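Thread on till receipts and why I've started keeping mine, after losing an argument about a kettle in July.

1/ I bought a kettle from a shop in Clostdale. It stopped switching itself off after a few weeks. I took it back and was asked for the receipt. I had the receipt. It was blank.

2/ Not torn or washed. Blank on both sides, apart from the shop's logo, which had been printed on the paper beforehand. It had been in the kitchen drawer by the cooker, which gets warm.

3/ Most till receipts are thermal paper. There is no ink in the printer. The paper has a coating that goes dark when it is heated, and the print head is a row of tiny heaters. That's why you can run a fingernail quickly across a receipt and leave a grey line.

4/ It's also why they don't last. Heat turns the whole thing dark. Sunlight fades it. So do hand cream, cooking oil and some plastic wallets, the soft shiny sort. I had been keeping the important ones in exactly that sort of wallet.

5/ Paper quality matters too. Cheap rolls can fade within months. Better ones are meant to stay readable for years if you keep them somewhere cool and dark. You can't tell which you've been given by looking.

6/ Other paper on a roll is a different matter. Plain uncoated paper needs a ribbon or ink to print on, and the print keeps much better. Some kitchens still use it for order slips, as thermal paper goes black near a hot pass.
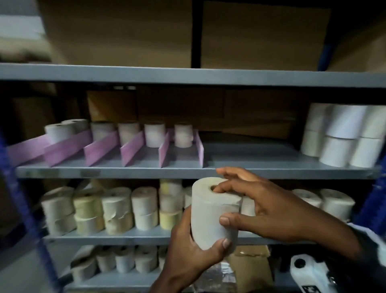 One roll off the shelves.

7/ Back to the kettle. In the UK you don't strictly need a receipt to return something faulty. You need proof that you bought it there. A bank statement will usually do, or a card payment showing in your app, or an order email.

8/ I didn't know this at the counter, so I went home. I rang the next morning and spoke to Tímea Hegedűs, who runs the returns desk. She asked for the last four digits of my card and the price, and found the sale while I was on the phone. Refund done by 10.

9/ If you pay in cash it's harder. The shop can ask for something reasonable, and a blank slip doesn't count for much. For cash I now take a photo before I leave the car park.

10/ What I do with the rest. Anything under a tenner goes in the recycling... except it shouldn't. Plenty of councils don't want thermal paper in with the ordinary paper because of the coating. Ours at Brundham says general waste. Check yours.

11/ Anything with a guarantee gets photographed the same day, flat on the table in daylight, with the date and total readable. I put the name of the thing in the file name. "Kettle Fitetti" is easier to find than a string of numbers.

12/ The paper copy goes in a plain envelope in the hall cupboard. No plastic, no sticky tape over the print. Tape is bad for it, the glue can lift the text straight off.

13/ I went through the old wallet at the weekend. There were 80 receipts in it. Most were too faint to read. One was for a washing machine that cost over £300 and is still under guarantee, so I've asked the shop for a copy.

14/ Someone replied asking about faded ones. You can sometimes get the text back by scanning in colour and turning the contrast right up. It worked on a few of mine. Don't try the hairdryer trick on your only copy. I did, on a Kurup one for a drill, and it went grey all over.

15/ Emailed receipts solve most of this, if you don't mind the shop having your address. I use a separate email account for them. The new kettle is fine so far.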